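Plunura notebook, August 2025 (Thursday)

Most of the day went into the grasp segmenter, and I want to get this down while I still remember which branch does what. The short version is that Vinder (our little tool for slicing the hand-held gripper recordings into labeled pieces) was cutting the pick phase too early on the coffee capsules. It looks at jaw width and wrist speed, and with capsules the jaws barely need to close before they touch foil, so the old threshold called it a grasp while the fingers were still feeling their way in. I had suspected this back in March and then, I confess, forgot all about it!

So I rewrote the onset rule to wait for 3 steady samples in a row, and I split left and right so that each gripper gets its own state machine. They used to share one, which was my doing, and it made sense when every task was one-handed. The replay of episode 815 now gives two clean tracks, and the left one stays in "idle" for as long as it should. 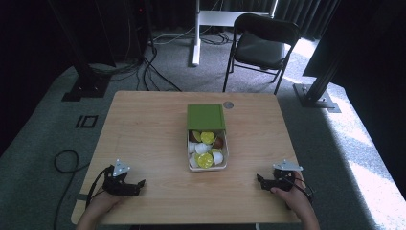
Gajewski read the diff over lunch and wondered whether waiting for steady samples would simply push the trouble over to the release side, where the jaws open fast and the capsule may already be gone by the time the label flips. A fair worry, and a kind way of saying I hadn't tested it. I ran release with 2 samples in place of 3 and liked the labels better, though I'd want more episodes before I merge anything.

The other thing still bothering me is the pose estimate for tilted capsules. Savia assumes the rim is flat to the table, and in a crowded tray hardly any of them are, so the planner gets a lovely confident approach vector pointing somewhere silly. I've added a tilt term with a loose prior. It's slower, and I have 4 failing unit tests to show for it, all of them in the frame conversion code, which I will look at with fresh eyes and a fresh coffee.

Branch is onset-split, pushed but not merged. Please don't rebase it yet, I have local changes to the config loader.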